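Subject: Re: [Villness] Seed swap and the bean question

Hi all,

Torunn Tangen wrote:
> Has anyone grown the Hurnance beans from seed they saved
> themselves? Mine came up all leaf and no pods. Also, are
> we still using the hall in June?

Yes to the hall! Doors open at 9, same as last time, and the kettle is already spoken for.

As for the beans, I had a leafy year too, Torunn, and I blame all that manure I was so proud of. I skipped it on one row and got pods until the frost (well, nearly). 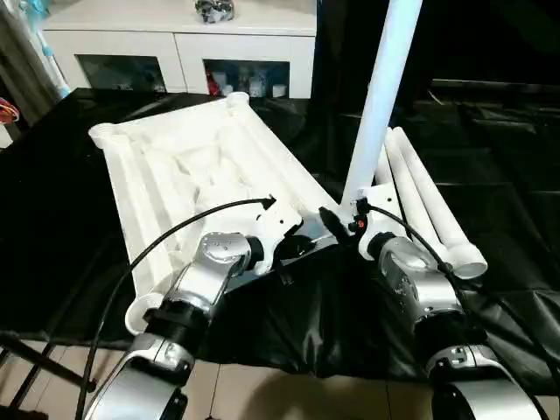 What I do now

I soak the seeds overnight, but never past 48 hours — they go to mush and smell like a pond. Then 2 to a pot, on the windowsill, and I try very hard not to poke at them.

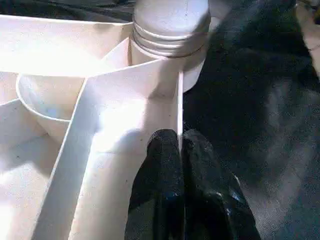
The weaker one gets snipped, which I hate doing every single time. Once they're out in the bed I water low down and leave the feed in the shed. My neighbor on Lie Road swears by wood ash, but I've never noticed a difference. 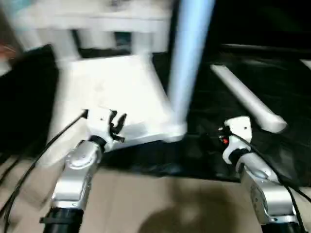 If you want some of my saved seed, shout before the swap and I'll put an envelope aside. I've got plenty of the Zenon peas too, the short ones that don't need sticks.

Trygve Sundqvist

Contact the list owner | © Villness Growers | Back to top

2 comments

beanpole: Ash did nothing for mine either.

Torunn: Yes please to an envelope! And some peas if they're going.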